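Bathroom and linen assistant, part time
Dastlow Guest Rooms

We are looking for one person to look after the bathrooms and towels at our guest house in Dastlow. The job starts in November and is 29 hours a week, mornings only, from 8 until early afternoon.

The work

You will get each bathroom ready for the next guest. The main jobs are wiping down the vanity tops and basins, putting out toothpaste and soap, changing towels and going over the floors. Bedrooms are done by someone else, but you will vacuum the carpet outside each bathroom door when you finish.

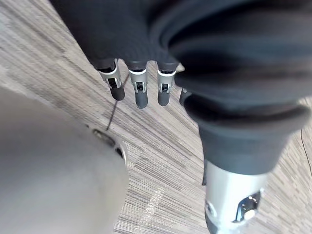
Carpets take longer than the advert makes it sound. Allow extra time for the edges.

Towels

All towels are washed on site. You will load the machines, dry, fold and put away. Terry towels are shaken out before they are folded, and anything with pulled loops or a stain goes in the mending bag. Please check inside bunched towels before they go in the wash, as small things left by guests get caught up in them.

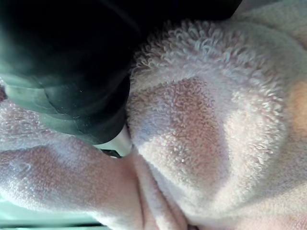 White terry towel, bunched up.

Face towels are folded in thirds and bath towels in half, then thirds. Hand towels hang over the rail with the edges level. You will be shown all this in your first week, and there is a printed sheet in the linen cupboard.

Setting out the vanity 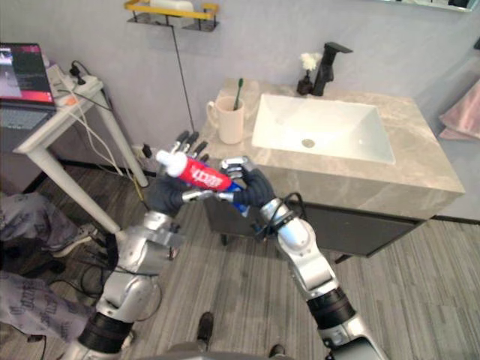 Every bathroom is laid out the same way so that guests moving between rooms can find things. The basin and tap are cleaned first and the small items go back afterwards. A toothbrush stands upright in the mug to the left of the basin, as on the grey marble-patterned top here, and the bar of soap goes up on the wall shelf. Toothpaste is put out with its cap on. Marble-patterned tops get a damp cloth and mild soap only, never a scouring cream.

Look under the vanity as well. The cabinets stand off the floor and dust gathers behind them.

What we ask for

Experience in cleaning or laundry work is useful but we will train the right person. You need to be able to kneel, reach and carry a full linen basket up one flight of stairs. You will work alone for much of the morning. 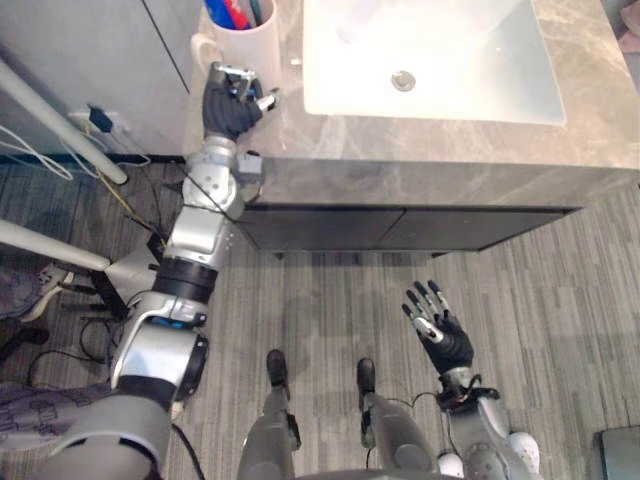 Pay and how to apply

Pay is by the hour and is discussed at interview. Uniform and lunch are provided, and there is a payment of 100 pounds after your first full month. Write to Blöndal at the front desk with a short letter saying what work you have done and when you could start. Quote reference 3289. Interviews will be held at the house and include a short practical task in one of the bathrooms.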